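栏目:机器人学 / 末端执行器 / 柔性物体操作
本站使用 Cookie 以记录您的阅读偏好。继续浏览即视为同意。[接受] [仅必要项] [设置]

5 夹爪对比:软垫长指与硬质短指

5.1 为什么回过头来比夹爪

前一节的策略训练做完以后,我们原本打算直接进入双臂叠衣的部分。促使我们停下来的是一批失败记录:网络给出的抓取点在图像上看起来相当合理,手指也确实到了那里,衣物却没有跟着起来。重放这些片段时,Jaruwan Ruangrit 提出一个很简单的疑问:如果把同一条轨迹原封不动地交给另一副手指,结果会不会不同?我们用一个下午试了几件毛衣,差别大得让在场的人都坐不住了,于是有了这一节。

叠衣领域的文献大多把精力放在感知和策略上,夹爪通常只在实验设置里占一行。我们自己先前的写法也是这样。做完这轮对比之后,我们认为指面材料、指长和开口方向对结果的影响,至少值得与网络结构放在同一张表里讨论。对于针织物尤其如此:它会拉伸,会卷边,会在夹紧的一瞬间从指缝里"流"走,而这些行为在只看俯视相机时几乎没有痕迹。

5.2 参与对比的两种夹爪

两种夹爪都是平行开合式,装在同一台 Stisitz 机械臂上,由同一套 Brirnitz 控制器驱动,法兰与腕部相机支架保持不变。换爪之后只重新标定工具中心点和手眼关系,策略权重不动。

第一种是 Koso 软垫长指。手指较长,内侧覆有深灰色软垫,合拢时两指从底部向中间收,接触面大,压力分布比较均匀。它的好处在抓厚衣物时一目了然:布料被垫面"含住",折皱可以叠好几层而不弹开。代价是指尖偏厚,从桌面上铲起单层薄布时需要先推出一道褶。

第二种是我们在 Kamolrat 平台上一直沿用的硬质短指。指尖薄,指面有细齿,刚度高,位置重复性好。它在前几节的毛巾实验中表现很漂亮,单层边角一夹一个准。我们对它的感情不浅,所以在设计这轮实验时特意请没有参与前期工作的 Nuanchan Khunthong 来排定试次顺序,免得不自觉地把容易的衣物留给它。

控制器一侧需要说明的是夹紧策略。Brirnitz 提供位置模式和电流模式,早期我们用位置模式,闭合到固定开度为止。对毛衣来说这个设定很别扭:叠了三四层的地方夹得过紧,只有一层的地方又根本没夹到。本节全部改用电流模式,先快速闭合至接触,再以低速加载到设定电流并保持。两种夹爪的电流阈值分别整定,整定用的衣物不进入正式试次。

5.3 衣物与试次

测试集共 36 件衣物,分为 4 类:厚针织、薄针织、梭织衬衫类,以及袜子、帽子一类的小件。颜色上有意保留了大量红色和白色,这两种颜色在我们的腕部相机里都不好对付,红色容易在饱和区丢掉纹理,白色则容易和浅灰的地面、墙面混在一起。每件衣物在两种夹爪下的尝试次数相同,全部试次合计 792 次。

每次尝试从衣物被随意投放开始。投放由人完成,不做整理,也不刻意揉乱。机械臂先移动到观察位,由腕部相机采集图像,策略输出抓取点和接近方向,随后执行接近、闭合、提起、悬停,最后平移到放置区。悬停期间手腕做一次小幅旋转,这个动作借自人抖衣服的习惯,用来检验夹持是否牢靠,也顺便让垂下来的部分展开一些,给下一步找领口或袖口创造机会。

成功的判定分两层。第一层只看提起:悬停结束时衣物仍在指间,且没有任何部分搭在起始支撑面上,除非衣物本身长度超过提升高度。第二层看"可用性":抓住的位置能否让后续的叠衣流程接着走下去。一件毛衣从下摆正中间被揪起来,第一层算成功,第二层则未必,因为两只袖子会缠到一起。判定由 Wiroj Yensuk 和 Lamai Thaweesak 分别看录像完成,意见不一时再放慢速度一起看。两人的分歧主要集中在第二层的小件上,一只袜子究竟怎样才算"可以继续叠",我们为此改了两遍判定细则。

5.4 厚针织:软垫长指的主场

最让人兴奋的结果出现在厚针织这一类。软垫长指在第一层判定上的优势非常明显,而且这种优势对抓取点误差不敏感。我们人为在抓取点上叠加偏移,硬质短指的成功率很快下滑,软垫长指却要偏到衣物轮廓附近才开始丢。看录像就能明白原因:厚针织物表面总有起伏,长指合拢时会把两侧的布一起卷进来,抓取点偏一点,卷进来的只是另外一道褶,夹持同样成立。

图 4 是腕部相机视角下的一例。一件珊瑚红色的针织衣物被两根深灰色软垫手指夹在中间,下方的褶皱在指间收拢,靠近镜头的上部已经虚焦。画面右侧可以看到一道带缝线的折边,形状像袖口或下摆,边上有一排细密的针脚。我们很看重这一类图像,它把腕部视角的长处和麻烦同时摆在了面前:夹持区的层叠关系看得很清楚,衣物的整体轮廓却被自己挡住了大半。

由此产生了一个附带的发现。在夹持区附近,缝线、折边和贴布这类局部结构的可见度很高,比俯视相机高得多。图 4 中折边上那块浅粉与白色相间的小针织贴布,以及夹紧处露出的一小段黑白条纹,都属于这种结构。对策略来说,它们是天然的路标。我们把腕部图像的中央区域单独裁出,接上一个很小的分类头,让它判断指间的布料是否包含折边。这个分类头训练起来毫不费力,接入之后第二层判定有了实实在在的改善。Mayuree Boonchu 最初只是想用它给录像打标签,方便检索,结果它成了本节里性价比最高的一个模块。

5.5 薄针织与梭织:差距缩小,偶有反转

薄针织的情况要细致一些。软垫长指仍然占优,但优势主要来自悬停阶段:硬质短指往往能夹住,手腕一转,布料就从细齿之间滑脱。把夹持电流调高能缓解滑脱,却会在轻薄的罗纹上留下齿印。我们没有再往上调,叠衣机器人若在衣服上留下印子,用户是不会高兴的。

梭织衬衫类出现了反转。平摊的衬衫前襟几乎没有可供长指卷入的起伏,软垫厚实的指尖在布面上推来推去,有时推出褶来,有时整件衬衫跟着一起平移。硬质短指在这里干净利落,沿着前襟边缘一铲即起。我们尝试给软垫长指加一个预备动作,先以单侧指尖轻压布面,再横向拖动一小段,待褶皱成形后闭合。加了这个动作以后差距缩小到可以接受的程度,只是每次抓取都要多花时间,在批量整理时这笔开销不能忽略。

5.6 小件与多件混放

小件单独摆放时两种夹爪都不困难,难在混放。真实的洗衣场景里,袜子会夹在毛衣袖子里,帽子会扣在一堆衬衫下面。软垫长指"含住"布料的能力此时变成了双刃剑:它一合拢,常常把旁边的一件也带起来。硬质短指因为接触面小,误带的情况少得多。

处理多件问题时,腕部相机再次派上用场。悬停阶段的图像里,如果指间布料下方垂着另一种颜色或纹样,就很可能夹到了第二件。同一件衣物也会有拼色和内外不同的面料,单凭颜色差异判断会误报,所以我们让检测器连看旋转前后的几帧,比较两块区域的相对运动。同一件衣物上的两块布运动基本连贯,分属两件时则会出现明显的错动。这个判据并不完美,缠得很紧的两件会一起转,但它足以把大部分误带拦下来,让机械臂回到起始位置松开重抓。

5.7 腕部相机的安装位置

换爪还牵出了相机安装的问题。长指伸出得多,指尖离镜头更远,成像更清楚,但提起厚衣物时,上部布料会鼓到镜头跟前,把画面上半部分糊成一片。短指离镜头近,鼓起来的布料较少,指尖却容易落在景深之外。我们试过把相机沿支架后移,糊的问题减轻了,支架却更容易在靠近衣篮时碰到篮沿。最后两种夹爪都用回原来的安装孔,改由软件处理:按局部清晰度给图像分块加权,糊掉的块不参与抓取点预测,只保留其平均颜色作为提示。

另一个值得记下来的细节是背景。腕部相机随手臂转动,拍到的东西远不止衣物,桌脚、线缆、椅面、墙面都会轮番入镜。训练初期策略偶尔会对地面上弯曲的线缆产生兴趣,把它当成细长的布边。我们没有去清理实验区,而是把这些图像作为负样本加了回去,几轮训练后问题就基本消失了。这样得到的策略搬到别的房间时也更从容,Kamolrat 平台换到隔壁间那次,我们只重做了手眼标定就恢复了实验。

5.8 关于电流曲线

本节还有一条没有充分展开的线索,就是闭合过程中的电流曲线。软垫夹到多层针织物时,电流上升平缓,带一段明显的肩部;夹到单层时肩部很短;夹空时电流在两指相触的瞬间陡升。三种形态用肉眼就能分开。我们写了一个只看曲线的判别器,用来在提起之前决定要不要重抓。它省下的时间很可观,因为夹空之后再去走完提起、悬停、平移这一整套动作,实在太浪费了。硬质短指的曲线没有这么好读,刚度高,层数的差别被压缩在很窄的一段里,需要更高的采样率才能看清。

曲线与图像合用时效果更好。图像告诉我们抓的是哪里,曲线告诉我们抓了多厚。两者相互矛盾的试次特别有意思,例如图像判断为单层折边而曲线显示为多层,回看录像多半是袖子内侧被一并卷入。我们正在把这类试次单独整理出来,作为双臂展开阶段的起始状态。
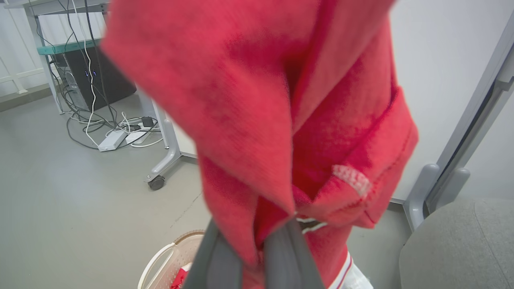 在双臂阶段,我们计划左右手各装一种:软垫长指负责提起和悬持,硬质短指负责在垂下的布料上找边、捏角。初步试过的几件厚毛衣都走通了从提起到捏住第二个角的流程,两手之间的避让还有些笨拙,短指一侧常常要绕一个多余的弯。控制器方面,Brirnitz 目前对两只手分别闭环,换手瞬间的张力只能靠位置差间接估计,下一节先从这里讲起。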